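Drivstead P2 parallel gripper - bench comparison unit

Two-finger electric gripper for light arms, supplied singly or as a matched pair. Stroke 74 mm, maximum grip force 100 N, mass 955 g with flange adaptor. Straight fingers are fitted as standard.

Handover test
One arm holds a marker pen by the body, the other closes on the blue cap. Both grippers stay closed on the pen for 200 ms before the first lets go. We run the same routine on every gripper we list, at the same speed and with the same pen.

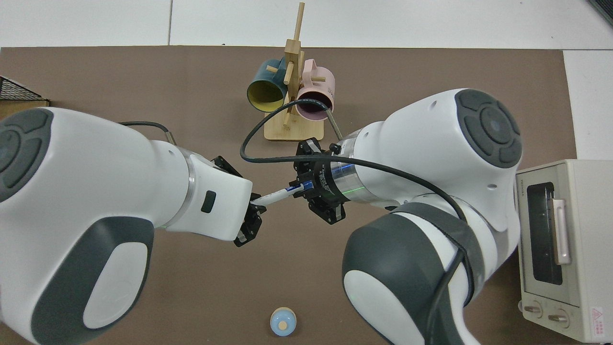
Compared with the Stistevetti S4
The S4 closes faster and is lighter. The P2 repeats its closing position better on thin round parts and has less play at the fingertips. For flat parts there is little between them. Test notes by Cheuk-hei Chung are sent on request.

Supplied with
Gripper, adaptor plate, cable, four screws, hex key. Controller not included - see Prirora C1. Spare finger pads are sold in pairs. Next batch due July.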